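Getting White Twill Clean Along the Seams
Posted by Mirsad Angelovski, February 14, 2020

Off-white and cream twill pants come out of the washer looking fine across the flat parts and still yellow along the seams. I see the same thing on work jackets, aprons and chair covers. The cloth is doubled or tripled there, the thread holds on to body oil and old detergent, and a normal cycle does not push enough water through to move it.

These are the steps I use. They work on cotton twill and most cotton blends. Check the care label first, and skip all of it for anything marked dry clean only.

What you need
A soft toothbrush
Liquid laundry detergent, the plain kind
Oxygen bleach powder (not chlorine bleach)
A basin or a clean sink
An old white towel
An iron and a spray bottle

1. Look at it in good light
Spread the garment out near a window, one layer at a time. Ceiling bulbs tend to be warm in color and hide yellow marks. Turn pockets out. Go down every seam on the outside, then turn the piece inside out and do it again. If you have several things to wash, put a safety pin next to each mark, and take the pins out before the garment goes in the machine.

The places to check are the side seams, the fly, the waistband, the hems, and any spot where two seams meet. A mark that follows the stitching is easy to miss when the cloth around it is pale and clean.

On off-white twill the color to look for is a faint yellowish tan, a streak that runs with the line of stitches and stops being noticeable a short way out on either side. 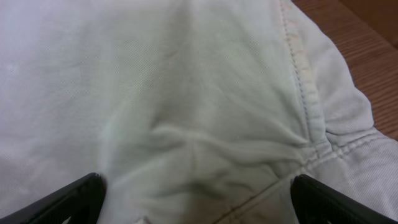

2. Pre-treat the seam only
Lay the towel under the seam. Put a few drops of detergent on the line of stitches and work it in with the toothbrush, going along the seam and never across it. Brushing across raises fuzz on twill, and the fuzz shows on light colors. Open the folded ridge with your thumb as far as it will go and brush into the crease.

Leave it for 18 minutes. I set a timer for this. Detergent that dries on the cloth is harder to rinse out than the stain was.

3. Soak
Fill the basin with warm water and stir in the oxygen bleach, using the amount on the package. Make sure the powder has dissolved before the cloth goes in. Push the garment under so there are no air pockets in the legs or sleeves, and turn it over once in a while.

Three hours is enough for most marks. Old ones can stay in overnight if the label allows it. Do a test on an inside hem first if the piece has colored thread or a printed tag.

4. Wash and check before drying
Wash on warm with an extra rinse. Keep the load small – twill is heavy when it is wet and needs room to move. Then look at the seams again while the piece is still damp. If there is any yellow left, go back to step 2. Do not use the dryer until it is gone, as heat can set what remains.

5. Smooth the puckers
Twill often draws up next to a seam and bunches where seams cross. Pull the seam lengthwise with both hands while it is damp, a short stretch at a time, then lay it flat and pat it down. Hang pants by the hems so the weight does some of the work.

To iron, turn the garment inside out and press the seam first, then the cloth on each side. Lift the iron and set it down. Sliding it will push the wrinkles into the junction and crease them there. Spray lightly if the cloth has dried out.

A few other notes
Chlorine bleach can turn some blends yellower, and it weakens stitching. I stopped using it on pants years ago.

Fabric softener leaves a coating that holds dirt in the seams. Leave it out for light-colored work clothes.

If the whole garment looks dull gray instead of yellow along the stitches, the trouble is more likely hard water or too much detergent. Try half the soap for the next few washes and see if it clears up.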